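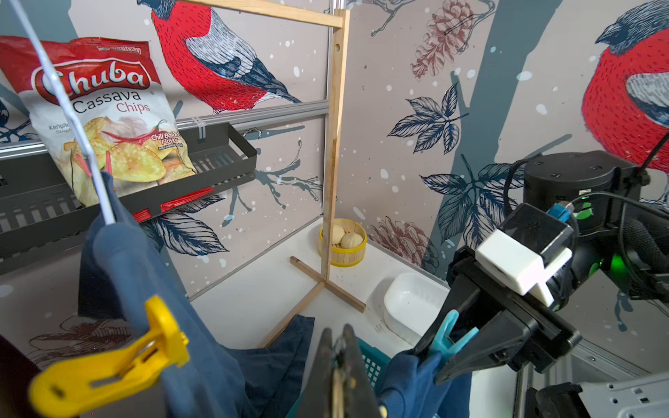

Momside Household Sheet, Issue 11, page 30

Drying clothes indoors without a damp house

By Encarnación Rivas

If you have no garden or the weather is bad, the washing has to dry somewhere inside. It can be done in an ordinary flat without a tumble dryer, as long as the water has a way out of the room.

Start at the machine. Run a second spin at the end of the wash, at the fastest speed the care labels allow. Take the load out straight away and give each piece a hard shake. Keep towels and jeans out of a mixed load if you can. They hold a lot of water and will still be wet when everything else is ready to put away.

Choose one room and keep to it. A small room with a door and a window that opens is best. Shut the door, open the window a hand's width and leave it like that for the first 2 hours. After that you can close it most of the way. If you own a dehumidifier, keep the window shut and stand the machine in the middle of the floor with its outlet pointing towards the clothes. Empty the tank before you start. The old Cimell at our house switches itself off when the tank is full and makes no noise about it, so check it before bed.

Space matters more than heat. Leave a gap as wide as your hand between one piece and the next. Put thick things on the outside of the airer and thin things in the middle. Peg trousers by the waistband with the pockets pulled out. Shirts and T-shirts can go on hangers, which saves room and some of the ironing. Do up the top button of a shirt and pull the seams straight while the cloth is wet.
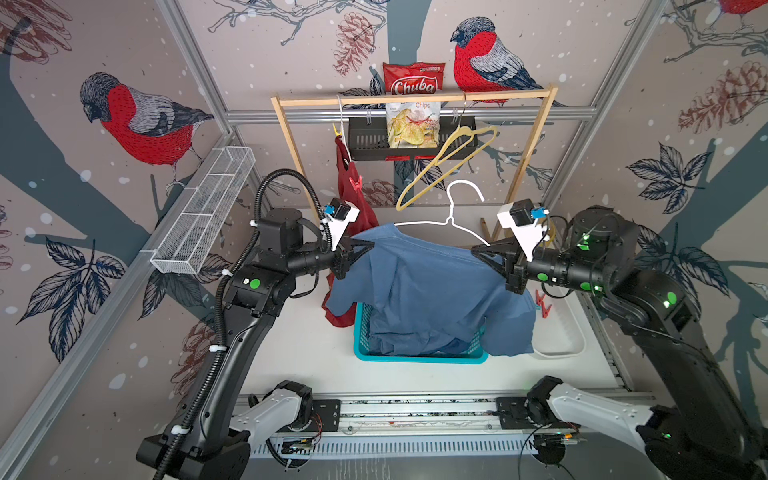
Can I dry clothes on the radiator?

It is better not to. A covered radiator heats the room badly and the boiler works longer. Stand the airer a step away from it and turn the clothes once, halfway through.

Wool needs different treatment. Roll a jumper in a dry towel, press down along the roll with your forearms, then unroll it and lay the jumper flat on a second towel. Turn it over the next morning. Never hang it by the shoulders.
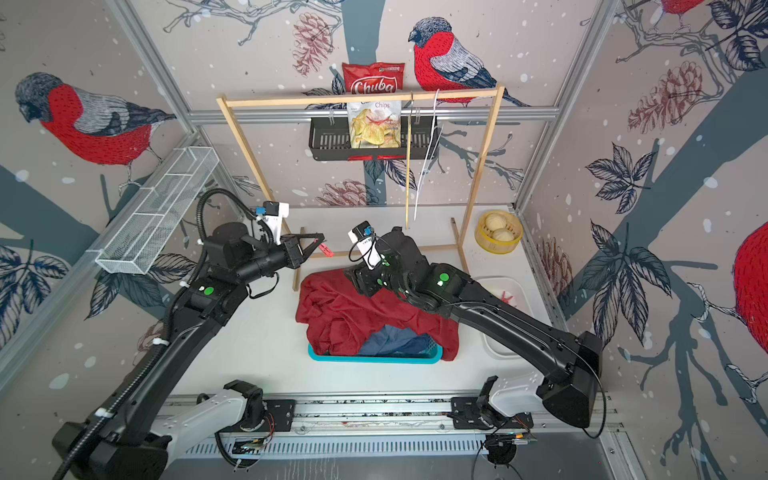 Walls need looking at as well as clothes. Feel along the outside wall after each load, mainly in the corners and behind furniture, and wipe off any wet with a dry cloth. Paper suffers sooner than paint. With a pale grey ground like the one behind the bullfinches and pine cones, a brown mark should show early, but a dark or busy paper can hide one for months. Lift any loose seam gently and let it dry before you paste it back. Leave 6 inches between the airer and a papered wall.

A cheap humidity meter is worth having. Riaan Zwane at Ingate keeps his on the windowsill, though a shelf away from the glass gives a fairer reading. If it stays high all day, do smaller loads. In January we wash half as much at a time and twice as often.

Home | Back issues | Kitchen | Laundry | Repairs | Contact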